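26/08/2018, Dultbridge workshop

Spent the morning on thermal paste, a subject on which everyone who comes through the door has a religion. Arvo Pelkonen spreads his with an old library card. I am a pea man. The new people do a cross, having seen it on a video, and look at the rest of us with pity.

So, a trial. Two pastes: the Jikar grey we have always bought, and the Pludeo stuff that arrived in April with a little spatula and a booklet. Three methods: pea, cross, card. That makes 6 runs, each left at full load until the reading settled. Same cooler, same fan speed, door shut. I put a notice on the door. Arvo opened it twice to ask what the notice was for.

Results so far: pea and cross came out level with the Jikar, and the card a shade warmer. With the Pludeo all of them came out level. Arvo's position is that the thermometer is wrong. I have checked it against the other thermometer and his position is now that both are wrong.

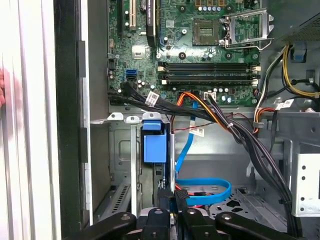 Cleaning takes longer than the runs. The Jikar comes off with a dab of alcohol and a coffee filter. The Pludeo moves sideways. It got on the bench, my sleeve, the handle of the kettle and the notebook (see previous page, or don't, it's stuck to this one). Gloves next time. The booklet does mention gloves, in the paragraph after the one about opening the tube.

Choi rang at lunch about invoice 2814, which they say we haven't paid and I say we have. Found it under the spatula. We haven't paid it.

Still to do:
Repeat the Jikar card run with Arvo out of the building.
Try a deliberately awful amount, both pastes, to see if the method matters at all or only the not forgetting.
Order more coffee filters, and stop people making coffee with them.
Pay Choi.

Provisional view, for whoever reads this before buying: get the cheap one. The spatula is quite good for getting labels off jars.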